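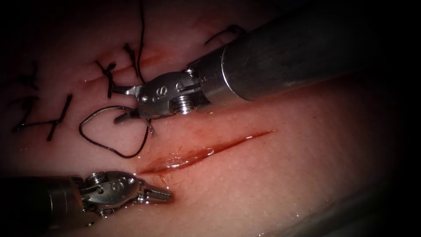 Lotamwood Suture Practice Pad: Review

Published Thursday, May 14, 2026

Price paid: £57 for a box of 2 pads
Bought from: Lozano
Used for: running and interrupted suturing, knot tying

We have gone through a good many practice pads in the skills room at Tendelcombe, and most of them fall down in the same way. The top layer tears as soon as a learner pulls a stitch tight. The Lotamwood pad was bought to see whether a dearer pad would last longer. We have used both pads in the box, one kept mostly for straight cuts and simple stitches, the other handed to whoever wanted it.

What you get

The box holds the pads, each sealed in its own bag, and a folded sheet of care notes. There is no tray, no thread and no needles. Lozano sells a tray separately, but we used our own and the fit was fine. If you are buying for someone at home who has nothing yet, you will need to add the cost of instruments and thread, and that soon comes to more than the pads.

The care notes are short and mostly sensible. Wash with cool water and a little soap, pat dry, dust lightly with talc before storing, keep out of direct sun. They also say to store the pad flat, and this matters. We left one bent over the side of a drawer for a weekend and it kept a slight curl for several days.

Surface and feel

The surface has a fine texture and takes moisture well. We like to work with the pad wetted, as a dry one drags on the thread and teaches people to pull harder than they should. Once wet it goes very shiny. Under a strong light you get small bright spots all over it, and those can make it harder to judge where the needle tip is going in. Moving the light a little to one side helps. If you teach under a fixed lamp, try the pad there before ordering a stack of them.

It is firm enough to hold a cut open slightly without gaping like a letterbox. Some softer pads spread so wide that you spend the whole session hauling the sides together. A long straight cut in this one stays tidy, and the ends taper off neatly if the blade is brought out at a shallow angle.

We add red liquid to the cut for some sessions. It does leave a tint along the edges. Cool water takes most of it out if you do it straight away, less so if the pad has been left until the next morning. Ours now has a permanent pinkish line where an old cut was, and it makes no difference to how the pad handles.

Stitching

For interrupted stitches the pad is very good. The needle goes in with a light, even resistance and comes out where you expect it to. You can take a fairly small bite near the edge without it cutting through, though a very small one will still rip if the knot is pulled hard.

Black thread is the one to use. We tried a pale thread for one session and everyone lost sight of it. With dark thread it is easy to see the spacing of a row and to spot a stitch that has gone in at a slant.

Knots sit down well, and this is where the pad earns its price. On our old Odamska pads the first throw tended to slip on the wet surface and learners got into the habit of holding it down with the second instrument.
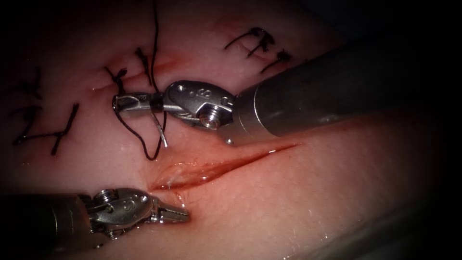 On the Lotamwood the first throw stays put long enough to follow it with the second, provided the loop is kept to a sensible size. Long loops are a nuisance on any pad. They droop on to the surface and pick up moisture, and then they cling. Take up the slack before each throw and you should have little trouble.

Rows placed close together are fine up to a point. When the stitches get crowded the top layer starts to pucker between them and a new cut nearby will not lie straight. We now leave a finger's width between an old row and a new cut. It wastes a bit of space, but the work is neater.

How long it lasts

We kept a tally on the first pad and stopped at 80 stitches, when the middle was getting tired. The outer parts were still usable after that, and we have carried on using them for knot tying. The second pad has had lighter use and looks much better for it.

Wear shows first at the lips of a cut. They become ragged, then small pieces lift away when a stitch is tightened. Turning the pad so that the next cut runs in another direction gets some more life out of it. The underside can be used for loose practice, but it is smoother than the top and the needle skids.

Taking out old stitches is best done with fine scissors, cutting close to the knot and drawing the thread out from the other side. Pulling them out by the knot leaves holes that do not close up.

Cleaning and storage

Allow 20 minutes for a proper clean at the end of a session, including drying. The texture holds on to dye and soap, so rinse for longer than you think you need to. Talc stops the pads sticking to each other. We ran short of it last July with an earlier set from another maker and had to peel two pads apart, which took the surface off both.

Good points

Even resistance to the needle
Cuts hold their shape
Knots stay where they are put
Wears better than the cheaper pads we have used

Less good

Glare when wet
Stains if not rinsed at once
Nothing in the box besides the pads and the notes
Curls if stored badly

Verdict

The price is high for a beginner who only wants to learn to hold the instruments and place a few stitches, and a cheaper pad will do for that. For regular sessions with wet work and a lot of knot tying, the Lotamwood is the better buy. We have ordered another box, and will keep the last of the Odamska pads for first lessons until they are used up.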